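4.2 Comparing the two hands on the shelf task

Okay, so this is the part of the study I was most looking forward to, and also the part that ate most of May. We had two hands to compare on the same arm. The first is the Sonska, a plain parallel gripper with flat pads that we've used in the lab forever. The second is the Munshi, which has separate black fingers that can move on their own (and complain on their own, as I'll get to). Everything else stayed put: same arm, same head camera, same Rusterberg controller running the same grasp planner. If one hand did better, I wanted to be able to blame the hand.

The task sounds easy when you say it out loud. Pick the named fruit off the top of the shelf, lift it clear, hold it, put it back down. I ran 100 trials per hand, and between trials Parveen Herath moved the fruit around from a printed list, so I couldn't set things up in a way that flattered my favorite. Figure 3 was taken with the Munshi fitted.

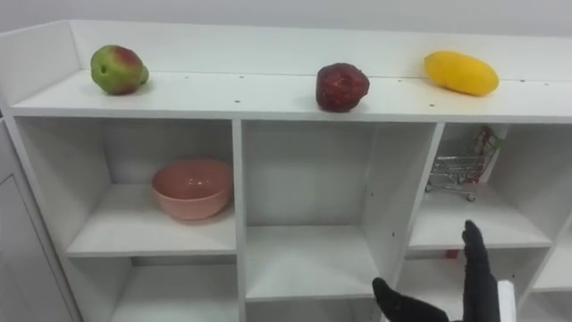
Figure 3. Head camera view of the shelf task, Munshi hand at lower right.

The planner doesn't know what a mango is. It gets a rough shape and a long axis from the head camera, picks an approach direction, and hands the rest over to the fingers. That works nicely when there is a clear long axis to find, and the yellow mango, lying on its side along the shelf, is about as friendly as fruit gets in that respect. Both hands came down across its narrow side and closed without much drama. The dark red fruit was another story! It's close to round, so the planner's axis estimate jumped all over the place from one trial to the next, and the Sonska would come in at some odd angle and pinch too high. Out of its 100 trials the Sonska failed 22, and the round fruit was behind more of those than the other two put together.

The Munshi failed 13. I'd love to say the fingers are just smarter, but I think most of the gain is that they give a little when they touch something, so a bad approach angle turns into an okay grasp. You can watch it happen in the joint logs: one finger makes contact early, stalls, and the other keeps coming until the load evens out. The flat pads can't do that. They push, and the fruit rolls.

It's not all good news for the Munshi, though. It's bulky, and with the hand down low in front of the shelf, the fingers get between the head camera and the compartments. For fruit on the top surface I didn't care much. For anything inside a compartment I'd care a lot, and I wouldn't trust these numbers to carry over. We also had 2 controller faults with the Munshi where a finger stopped reporting its position, and I counted both as failures (they're in the 13). The Sonska had none.

So for open shelf tops I'd pick the Munshi, and we've left it on the arm for the Brekdale trials in Section 5. For tight spaces I'd want a wrist camera first, and then I'd run this whole thing again.

Filed under: Manipulation, Grippers & Hands, Working Papers

Last updated 18/01/2018

Comments

gripnerd: Did you try softer pads on the Sonska? We glued foam on ours and the rolling got a lot better.

tomasz_k: Nice to see the controller faults counted as failures. Would like the per-fruit numbers in a table if you still have them.

lab_annex: Same trouble here with a hand blocking the head camera. We ended up backing the arm off and taking a second look before each reach. Slow, but it helped.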